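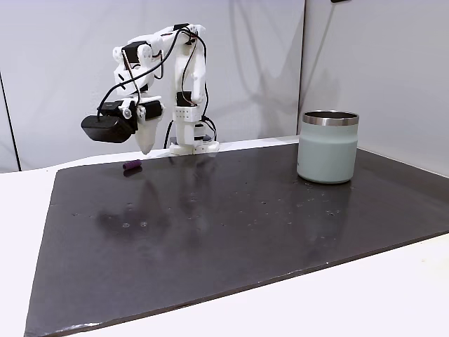

2026-02-27

Second go at the walnut ink today, and I am pleased to say it has behaved a good deal better than the first. I'm writing this up while the pot cools on the back step, so forgive the brown thumbprint on the corner of the page — it won't come off, and I take that as a good sign for the ink if not for my hands.

For anyone picking the book up cold: the husks are the ones gathered at Flilton last autumn and kept in the two lidded buckets. They had gone quite black and soft over the winter and smelled like the bottom of a pond. I fished out the worst of the twigs, weighed out 435 g of husk, covered it with rainwater and left it overnight with the lid on. This morning it went on the small ring at the lowest setting I could manage, and there it stayed for 4 hours, with a stir whenever I walked past.

Last time I let it boil, and I am fairly sure that was the mistake. The colour from that batch is thin and a bit orange, and it sits on the paper in a sort of gravy-coloured puddle. This time it never got beyond a shiver. By the end the level had dropped by half and the drips on the test strip were a proper deep brown, nearly black where they pooled, and lovely and warm where I dragged them out with a wet brush. I got rather carried away and did a whole sheet of drips, which is now pinned up by the window if anybody wants to look.

Straining took for ever. The muslin clogged straight away, so I went through the old tea strainer first, then muslin, then a coffee filter for the last of it. Do it in that order and you will save yourself the half hour I spent squeezing a bag of sludge over a jug. Wear the gloves. I say this every time and every time I take them off to answer the phone.

Gum arabic: I split the batch into 2 jars and put gum in one only. The gummed jar flows much more nicely off the dip pen and leaves a crisper edge. The plain one feathers badly on the Pornus paper, though it's perfectly all right on the heavier Bedoya sheets, and I prefer it for washes anyway. So I think we keep both, one for writing and one for brush, and label them so that we don't have the muddle we had with the oak gall.

A clove has gone into each jar to keep the mould off. I have no strong belief in the clove, but it smells nice and the jar from last year that had one is still clean, while the one without grew a grey hat. If somebody has a better idea, pencil it in the margin, please.

Fading test started this afternoon. I've painted 14 strips, half from the first batch and half from this one, and covered the lower part of each with card. They are taped to the inside of the south window and should be left alone until April. Please don't tidy them away! The last lot went out with the newspapers and I was sad about it for days.

Still to do: try a pinch of iron in a spoonful of the plain ink and see whether it goes grey or simply goes nasty. Buy more filters. Ask the people at Jikdale whether they have any of the small brown bottles left, the ones with the droppers, as the jam jars are too wide and I keep dipping the pen in up to the holder.

The spent husks are in the compost. The pot is marked INK ONLY on the handle and lives on the bottom shelf, well away from the kettle.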